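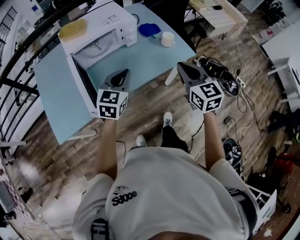 Fludby build FAQ

I get the same questions over and over in my inbox, so I finally sat down one evening in February and typed up the answers. If yours isn't on the list, scroll to the bottom for how to reach me.

What is Fludby?

Fludby is my attempt at a kitchen helper arm, built in a shared workshop on evenings and whenever I can talk somebody into holding the other end of something. The goal is small jobs: open the microwave, put the lunch in, close the microwave, bring the cup over. I'd love for it to fold a dish cloth someday too, but let's not get ahead of ourselves!

Who's working on it?

Mostly me (Liviu Jitaru). Floarea Lazăr does the electronics and most of the training runs, and she's the reason the wiring diagram makes any sense at all. I do the printing, the cutting, the sanding and the swearing.

Why hand-held grippers?

They're how we teach the thing. You hold one in each hand, do the job yourself, and the recordings go into training. The fingers are the same shape as the ones on the arm, so whatever you can pick up with the hand-held pair, the arm has at least a fighting chance with. I tried steering the arm with a game controller first and it took me most of an evening to get a cup onto a shelf. Never again.

What are the black and white cubes for?

Tracking. Each gripper carries a cube with printed square codes on it, and the software works out where the gripper is and which way it's turned from whatever codes the camera can see. Print them on matte paper! My first set was glossy and every time a ceiling light hit one the gripper teleported across the room (in software, I mean). Also leave the white border around each code. I trimmed mine off because it looked neater, and then spent two nights blaming the camera.

How many demonstrations do you need?

More than you want to hear. The microwave door alone has 374 recordings behind it, and the whole collection is at 3788 now, all tasks together. The door got good fairly early and then got worse when I moved the table, so a lot of those are me doing the same thing with the table in a slightly different spot. If you're starting your own, move stuff around from day one.

Do I need a real kitchen?

No, and I'd say don't use one. A table and an old microwave will do. Ours isn't plugged in during recordings, and I'd ask you to please do the same. For food we use a lunch box with nothing in it. Floarea once used actual soup. The grippers still have a faint smell.

What software do you run?

Two pieces. Trunex is our recorder, which is just a script Floarea wrote that got out of hand and earned itself a name. It starts and stops the takes, checks that the codes were visible the whole way through and throws out the bad ones. Plurkia is the training side. Both run on a regular desktop with a decent graphics card. I'm cleaning up the Trunex code so I can share it, and yes, I know I said that last time.

What's Roman?

The arm! The project is Fludby, the arm itself is Roman. There was an earlier arm before it, which I don't like to talk about - the shoulder joint was printed in one piece and it cracked the first time I asked it to lift a full mug.

How heavy a thing can it lift?

Cups, lunch boxes, cloths, a TV remote. I wouldn't hand it a cast iron pan. The motors could maybe manage, but the fingers are printed and they flex.

Are the grippers tiring to hold?

A bit, yeah. Your wrists will notice before the rest of you does. We do 7 minutes on and then put them down, and I keep to it even when I'm on a roll, since the last takes of a long stretch are always the sloppy ones and you end up tossing them anyway.

Any tips for the recordings themselves?

Go slower than feels natural, but don't freeze. Pauses get learned too, and you wind up with an arm that stops in front of the microwave to think about its life. Open the fingers wide before you reach for a handle. Start every take from a different spot. And if you fumble, keep going and recover, as long as the fumble is small. Some of our most useful takes are ones where I missed the door and went back for it.

Can I use different fingers?

Sure, just put the same ones on the arm. I've had good luck with soft pads glued on the inside. Use flexible glue, the brittle kind lets go after a few dozen grabs.

Does it work yet?

Define work. The door, yes, most of the time. Lunch box in and out, pretty often. The cup is hit or miss, with the handle being the miss. The cloth is a disaster and I'm going to keep at it through spring.

Can I come see it or help out?

Yes please! We're there most evenings after 7 and there's always a spare pair of grippers to try. Wear shoes with closed toes, shop rules. Send me a note through the contact form first so I can tell you which door to use, and put Fludby in the subject line so it doesn't end up in spam.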